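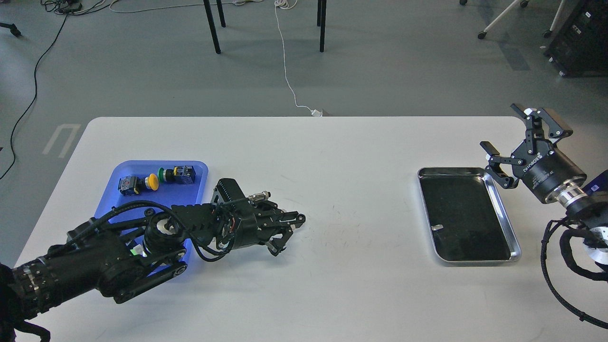 Push button

A push button is a switch you work by pressing it, and I've been fond of them for longer than I'd admit at a dinner party. You press, something inside moves, and a circuit either closes or opens. Doorbells have them, elevators have them, and so does pretty much every machine shop I've ever walked through. I keep this entry up to date on my own, so write to me if you spot a mistake (Ikechukwu Shehu already has, more than once).

How it works

Most push buttons have a cap, a spring, and a set of contacts. The spring pushes the cap back up when you let go. If the contacts touch only while your finger is down, it's called a momentary button, and a doorbell is the classic one. If it stays put until you press again, it's a latching button – think of the clicky kind on an old desk lamp.

Then there's the matter of what the contacts do when you leave them alone. "Normally open" means no current flows until you press. "Normally closed" is the other way around, and stop buttons are usually wired like this. A broken wire then has the same effect as a press, so the machine stops. I mixed these two up on my very first project and spent a whole February weekend wondering why my fan ran all the time except when I asked it to!

Panel buttons

The buttons on control panels usually come apart. The front bit goes through a hole in the panel, a nut or collar holds it tight, and the contact block clips or screws on behind. I love this setup, as you can swap a worn contact block and keep the front you've got used to.

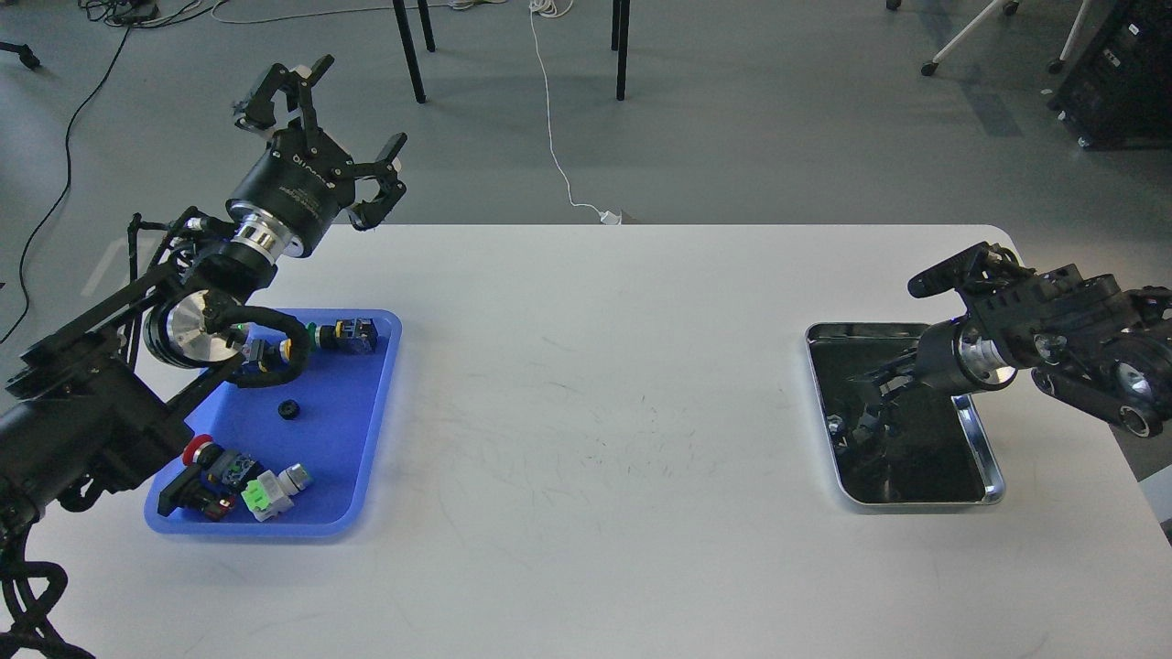

Wiring is where people get nervous, and I get it. Work with the power off, label both ends of each wire, and leave a little slack behind the panel so you can get the door open later. The old control panel at the Dencombe mill had 400 buttons and hardly a label among them, and the woman who rewired it told me she still dreams about it.

Colors

Red is for stop and green is often for start, though that second one varies more than you'd think. Emergency stops are normally a big red mushroom shape on a yellow background, and many of them need a twist to release. Turn it 90 degrees on some models, less on others.

Feel and sound

My favorite subject, sorry. The old Skistine buttons had a long, soft travel and a lovely low clunk, while the Grurkum ones snapped like a twig. I have 2 of the Skistines on my workbench, and one of them isn't connected to anything.

See also: toggle switch, rotary switch, key switch, relay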